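The hot weather hung on all through February, and by the second week I'd given up on tea after lunch and gone over to cold drinks. I've been making the same one most afternoons: lemon, lime, mint, a bit of sugar, soda water, plenty of ice. It isn't much of a recipe, but a few people have asked for it, so I'm writing it down along with how I lay the table out, which took me longer to sort out than the drink did.

For years I made drinks at the kitchen bench, beside the sink, and everything got wet. Now I do it at the table. I carry things over in one go and leave the fridge alone until I'm done.

Ice goes in a bowl. I used to leave it in the trays and crack out a few cubes at a time, and my hands went numb. A bowl holds more than you'd think and you can get at it from any side. I keep a second, spare bowl next to it for pips and squeezed-out ends, and a folded cloth within reach.

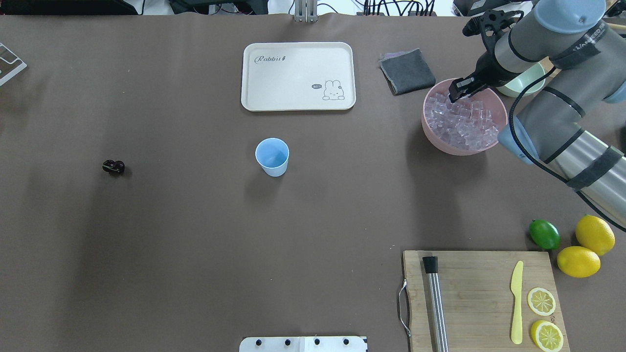

*Ice in the pink bowl, muddler on the board, rabbit tray at the back.*

The muddler is the one thing I'd tell you to buy. I got by with the end of a wooden spoon for a long time and it does the job, but it slides about and you end up bruising your palm. Mine came from Grekis, the kitchen shop on the main street in Vemley, and cost less than two coffees. Press and twist. Don't pound the mint or it goes bitter.

The measures, for one drink:

- 2 slices of lemon
- half a lime, cut into wedges
- 3 or 4 mint leaves
- 2 teaspoons of sugar
- up to 300 mL of soda water, depending on the cup

Put the lime, mint and sugar in the cup and muddle them until the sugar looks wet and grainy. Fill the cup two-thirds with ice. Slide the lemon down the side, then pour the soda slowly. Give it one stir from the bottom and leave it for a minute before you drink it.

My neighbour Tekle Degefa leaves the sugar out and uses ginger beer in place of the soda. I find that too sweet, but his kids won't have it any other way. He also squeezes the lemon in, where I leave mine in slices. If your lemons are the thick-skinned sort, his way is better, as you get hardly any juice out of a slice.

On knives: a proper one for the fruit if an adult is cutting, and a plastic one if a child wants to help. A plastic knife won't get through a whole lemon. It will manage a slice, so I cut the rounds first and hand them over to be halved.

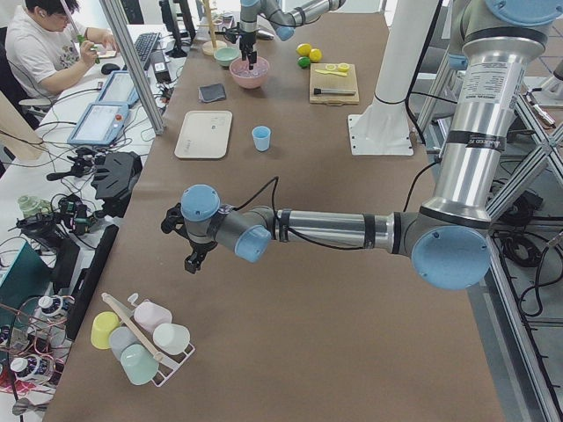 I've stopped using glasses for any of this. Plastic cups in different colours are easier, everyone remembers which one is theirs, and I don't mind if one goes off the edge of the table. They go upside down on the rack when they've been washed and stay there until the next afternoon. I've taken to leaving the rack out all summer, as putting it away in the cupboard over the fridge only meant getting the step stool out again.

A sponge on the table saves a lot of walking too. Sugar and lime juice set like glue if you leave them, and the board needs a wipe between the fruit and anything else. If you use a wooden board, rinse it straight away and stand it on its edge to dry. I oil mine every couple of months.

Leftover lemon slices freeze well. Lay them flat on a tray with a bit of space between them, and once they're hard tip them into a bag. They can go into the drink in place of some of the ice.

Next on the list is a cordial from the Mandance market limes, if there are any left by the weekend. Achilleas Manolakis has promised me his mother's method, which uses the peel as well. I'll put it up when I've made it at least twice.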